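Ticket: teleop follower arm drifts at handover, PC teardown task
Opened by: Ursina Stöckli
Assigned to: Hendrik Mnguni
Status: waiting for confirmation

Problem: When the operator releases the clutch pedal on the leader arm, the follower moves down by roughly 8 mm before it holds. Over an open case that is enough to touch the board. Seen at the Drisau cell only. Recording runs at 20 Hz.

Tried so far: restarted the controller, swapped the pedal, repeated the home routine. No change. Of 66 demonstrations recorded this week, the ones with a clutch release above the case are tagged "do not train." 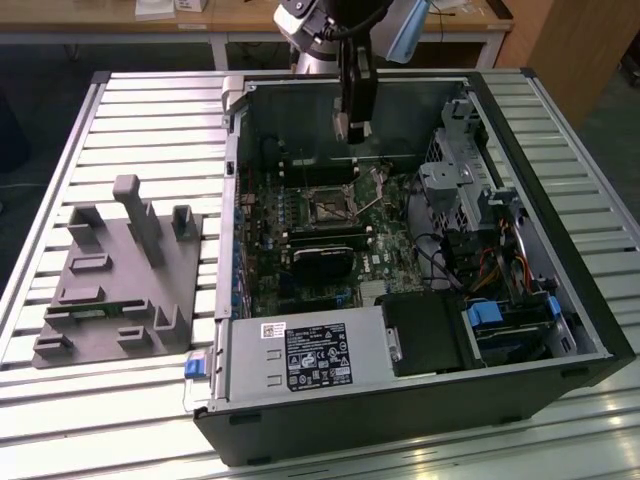 Does the drift also show up when the arm is guided by hand?
Only in remote mode. Hand guiding skips the leader offset, and the recorded joint positions stay flat after release.

Mnguni, Friday: Checked the logs. The leader offset is stored when the pedal goes down and applied again when it comes up, but the payload value in between is read from the old profile. That profile still has the Pichler gripper in it — lighter than the one mounted now. Gravity compensation is too low until the next update.

Change made: payload profile replaced, offset now stored on release. Speed limit set to 2 cm/s for the first moment after handover.

Stöckli: Repeated the release test at three heights over the bench. Drift is below what I can measure. Have not tried it with the wrist turned.

Mnguni: Please do that before recording again. Keep the tagged runs — Jitaru wants the joint data. Prirkatmont has the same profile file and gets the update in August.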